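Notebook, upstairs table
October 2025

Picking up from the last page, which I left half written because the glue was going off.

Table. Dark grey top is back on the white legs, landing side, near the curve of the railing. Legs had been put back in the wrong order after the move so one corner sat proud and the whole thing rocked if you leant on it to write. Swapped them round until it stopped. Do NOT overtighten the leg bolts, the inserts are only bedded in filler on two of the corners and they will spin. Did this once already, took most of a morning to get the old insert out. If one goes again use the bigger Lodetti inserts in the tin under the downstairs bench, not the ones in the bag. The bag ones are wrong thread, I don't know why we keep them. Chucking them.

Top cleaned with the weak soap mix, then plain water, then dried straight off. Grey shows every wipe mark if you leave it. Tried the Ninavow polish on the underside first, where it doesn't matter. Left a greasy bloom, came off with soap but took three goes. So no polish on this top. Writing it here in big letters for whoever picks up the bottle next: NO POLISH.

Railing clearence. Wanted enough room behind the table for a chair to go past without knocking the balusters. Measured 485 mm at the tightest bit, that's with the table pushed as far forward as it'll go before it blocks the walkway. Chair goes through if you turn it sideways. Not brilliant. Rail curves so you gain a bit further along, and I'd rather have the table slightly skew than lose the walkway. Left it skew. Looks odd from the stairs, fine when you're sitting at it.

Things on the table. New rule, only what lives there stays there. Tissues go on the black tray. Pots and bottles get a lid on or they go back to the cupboard. Had a drip run across the top and over the edge last time, on to the floor below, and narrowly missed a stack of finished panels. We need some kind of lip or a strip along the rail side at floor level. Anything that rolls off goes straight through the balusters. Pencils mostly. Once a clamp pad. Haven't got a good answer. Thin batten cable-tied along the bottom? Ugly but would do the job. Clear strip would look better and cost more, will price both.

Lamp. The Lefèvre one, globe shade with the faint grey pattern, brass coloured base. Three jobs on it:

Flex. Old one was stiff and cracked by the grommet. Replaced, length 20 cm longer than before so it reaches the floor socket without being stretched over the table edge. Earth checked, continuity fine, plug fuse swapped for the right one (was a 13 amp in there, far too big for a lamp). Check the fuses in the other desk lamps too, I bet they are all the same.

Shade. Washed by hand in lukewarm water, no scrubbing, the grey pattern is on the outside and I don't trust it. Nothing came off on the cloth. Gallery screws were done up much too hard so I've backed them off and put a scrap of felt under each. Shade can turn slightly now if you push it. That's fine, leave it, glass wants a bit of give.

Base. Not solid brass, magnet sticks. So no brass cleaner, it'll go through the finish. Dry duster only. There's a mark round the bottom that I thought was dirt and it's wear. Leaving it.

Put it at the back corner of the table, right hand side as you come up. Tried the left first and it shone straight in your eyes from the walkway. Right is better, light falls across the top and you can read a tape without your own hand in the way. Well, I can, I'm right handed. Left handers will hate it, move it if you want but keep the flex off the chair side.

Chairs. All black office chairs up here now, the mixed lot have gone down. Castors on one were packed with hair and sawdust, pulled them and picked it all out with a scribe. Rolls properly again, maybe too well, it drifts on this floor because the floor isn't flat. Falls 6 mm from the wall to the rail, checked with the long level. Not going to fix that. Could fit braked castors, Sornilholm do a set that should fit the stem but I haven't checked the diameter. To measure: stem, and the depth of the socket, both. Last time I measured only one of them and had to send the lot back.

The tall backed chair belongs on the right hand side, it doesn't clear the walkway anywhere else. Gas lift is slow but holds. Arms on it just miss the underside of the table, so don't raise it or you'll chip the edge. There is already one chip. Filled with tinted wax, matches fairly well, bit too blue in daylight.

Noise. You hear everything from downstairs up here. Saw is bearable, extractor isn't, it seems to come up the gap and sit there. Thought about a curtain behind the rail but it would block the light from below and probably collect dust. Parked. Felt pads under the table feet have helped with the buzzing at least. Used the thick ones, cut down with a knife, neater than they sound.

Sat at it for a good stretch to see if it's any use as a drawing table. It is for sketching, notes, phone calls, sorting fixings. Isn't for anything with force in it, the top flexes in the middle if you press down with a rule. Would want a rail underneath. Got an offcut long enough, ash I think, needs planing. Fix with slotted brackets so the top can move.

State of the table as of now, lamp in its corner:

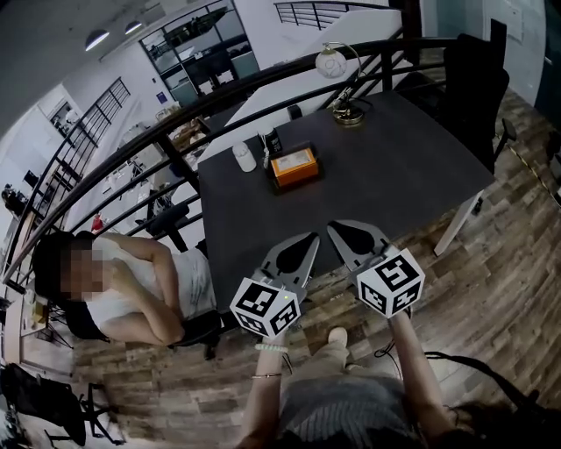
Still to do

Measure castor stem and socket before ordering anything.
Price up clear strip against batten for the rail side. Batten if it's silly money.
Go round the other desk lamps and look at the fuses.
Plane the ash offcut, slotted brackets, fit under the top.
Wax is too blue, mix a browner one and redo the chip. Not urgent.
Ninavow bottle: label it or bin it.
Look at the leg bolts again in November once the heating has been on for a bit, nip up by hand only.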